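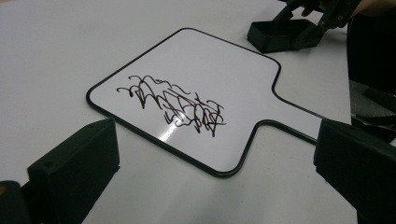

Jagadeesh Kurup nos escribió un sábado para decirnos que llevaba dos meses cargando el portátil con el cable del móvil y que no entendía por qué por la noche seguía al 40 y pico por ciento. ¡Nos encantó el mensaje! Es la duda que más nos llega, así que empezamos por ella.

## ¿Por qué mi portátil carga tan despacio por USB-C?

Casi siempre la culpa es del conjunto. El cargador, el cable y el portátil negocian entre ellos la potencia, y manda el más modesto de los tres. En el caso de Jagadeesh, el cable era de 60 W y el cargador, uno pequeñito de teléfono. Pasó al cargador Kullier de sobremesa con un cable de 100 W y ahora llega al cien por cien antes de comer.

## ¿Qué diferencia hay entre el Kullier y el Jeltden?

El Kullier es de sobremesa: se queda quieto junto al monitor, tiene cuatro puertos y reparte la potencia según lo que enchufes. El Jeltden es de viaje, con clavija plegable y 2 puertos USB-C. Pesa 47 gramos más que el modelo anterior (lo sabemos, lo sabemos), pero a cambio alimenta un portátil y un teléfono a la vez, ¡y eso en un tren se agradece muchísimo!

## Si enchufo un segundo aparato, la carga del primero se corta un momento. ¿Está estropeado?

No. Al entrar otro dispositivo, el cargador vuelve a negociar la potencia de todas las puertas y hay una pausa de un par de segundos. Si tienes conectado algo sin batería propia, como un disco externo o una Raspberry, mejor aliméntalo aparte.

## ¿Sirve cualquier cable para sacar imagen por el monitor?

Por desgracia, no. Muchos cables USB-C solo llevan carga y datos lentos. Para vídeo busca en la ficha que admita DisplayPort por USB-C; de los nuestros, los Brennan lo admiten en las medidas de uno y dos metros. El de tres metros es solo de carga, muy cómodo para el sofá, pero el monitor no lo va a reconocer.

## ¿Cuánto dura un cable Brennan?

Depende mucho del trato. En nuestro taller tenemos uno que se enchufa y desenchufa a diario y lleva 1.567 conexiones apuntadas en una libreta (sí, las apuntamos). Lo que más castiga a un cable es doblarlo justo a la salida del conector, y también enrollarlo muy apretado alrededor del cargador.

## ¿La batería Skurkska puede subir al avión?

Sí, en el equipaje de mano. Nunca en la maleta facturada. La capacidad en Wh viene impresa en la parte de atrás y está por debajo de los 100 Wh; aun así, mira las normas de tu compañía antes de salir, porque algunas limitan el número de baterías por pasajero.

## ¿Cuántos ciclos aguanta?

Unos 600 ciclos completos antes de que la pérdida se note de verdad. Si la vas a guardar una temporada, déjala a media carga y en un sitio fresco.

## ¿Hacéis envíos en agosto?

¡Claro! Solo cambia el horario: los pedidos hechos antes de las once de la mañana salen el mismo día, y los demás, al siguiente día laborable. Las devoluciones funcionan igual que el resto del año, con la caja original si la conservas.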